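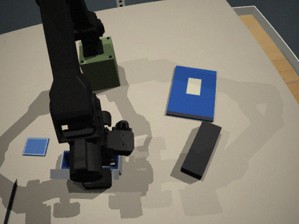

Chapter 6
Where Did I Put That? Memory for Everyday Places

I lost my car once. It wasn't stolen, I just walked out of the Lockwood shopping center one January evening with two bags of groceries and had no idea which level I'd parked on. I walked up and down the ramps for most of an hour, pressing the button on my key and listening for the beep (you've done this too, I bet). And the odd part is that I could have told you the name of the cashier, what she'd said about the snow, and what I'd paid for the oranges!

So why does one kind of detail stick while the other slides right off? That question will keep us busy for the whole chapter, and I have to admit it's my favorite one in the book.

We'll start with a diary study by Margareta Jitaru and Virgil Manole, who asked people in the town of Rakska to write down every single thing they misplaced at home. They ended up with 772 entries. Keys, glasses, one wedding cake topper. Most of the lost things were sitting in a place the person had already checked, and I want you to hold on to that, as we'll need it in Section 6.2 when we get to attention and searching.

Then we'll move on to habit. If you park in the same garage every day, today's spot has to compete with yesterday's and last Tuesday's, and they all look pretty much alike in your head. Psychologists call this interference. Veerle Peeters tells it better than I do, so I've borrowed her parking example for Section 6.3, with her permission and a few of her drawings.

Before you read on, try something. Grab a sheet of paper and sketch your kitchen from memory, cupboards and all, and write down what's on each shelf. Take up to 6 minutes. Don't peek! Keep the sketch somewhere safe, because you'll be correcting it in the exercises at the end of Section 6.1.

Key terms: encoding, retrieval cue, interference, spatial memory, habit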